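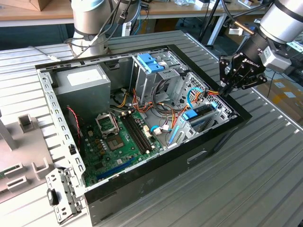 Can a shared workshop get useful work out of Anora 4 without a full-time programmer? Anyone who can already jog an arm by hand and read a simple script will manage it, given a few free evenings and some patience with the manual.

Posted 13 Feb 2020 by the Stamau workshop

Print this page | E-mail this page

Anora is a teaching and sequencing program for robot arms, sold by Baloyi. You move the arm where you want it, save the position, and string the positions together with gripper commands and waits. Version 4 adds support for two arms in one program, and that was our reason for buying it. The license is $500 for a single computer. There is a free trial, but it won't save a program, so we paid at the end of the first evening.

Our build is a two-arm bench for taking apart old desktop computers. The arms stand at a ribbed aluminum table, and the computer goes down on its side with the panel off. The long-term goal is drives, memory and cables out in one pass. We are a good way short of that.

Installation took most of an evening. The download is 664 MB and the installer stops without a message if the network port is already in use. Once we worked that out, both arms were found on the first try. The calibration routine is good. You touch each arm to the same set of points, the program works out where the arms are relative to each other, and it tells you how far off you are. We did it again in January after shifting one of the bases and it was much quicker the second time.

Teaching positions is the best part. The buttons are large, the arm moves a small fixed step for each press, and you can name a position as you save it. In Tilberg, which we used before, you got a list of numbered points and had to keep notes on paper. Anora also lets you change one point in the middle of a sequence and leave the rest alone. A program can hold 800 steps. Our longest is nowhere near it.

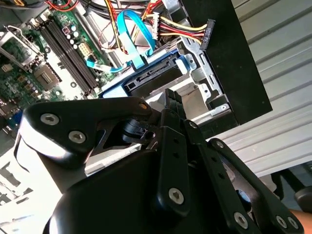
Drive removal is where the software earned its price and also where it annoyed us most. The approach move has to be slow and straight, and Anora has a setting for that, called guarded approach, which stops the arm when it feels more resistance than you allow. The default limit is too high for a computer case. On a machine like the one we have been using, the drive sits in a black caddy framed by a blue plastic tray, and the blue data cable loops over to it from the motherboard, so fingertips coming in toward the caddy have both plastic and cable to stay clear of. We set the limit low and accepted some false stops. You have to set it again for every approach move – there is no way to make your own value the default.

Cables are harder. Anora treats every object as rigid and saves one grip position for it, and a bundle of power wires never lies in the same place twice. Our way around it is to pause the program, nudge the arm by hand, and resume. The resume button does work properly, and Tilberg never got that right. It still means someone stands at the bench the whole time.

The two-arm mode needs more work. You can tell one arm to wait for the other, and you can mark a shared zone that only one of them may enter. The zone has to be a box with square sides. Ours takes in more of the table than we would like, and the second arm spends a lot of time waiting outside it.

Support has been fair. We sent Baloyi two questions and got a full answer to the first. The second, about zones, got a link to the manual page we had already read.

We would buy it again for a bench with one arm. For two arms it is usable, and we are keeping it, but try the trial with both arms connected before you pay. If your parts are stiff and always in the same place you will have an easier time than we did.

Get new reviews by e-mail. Sign up for the monthly newsletter.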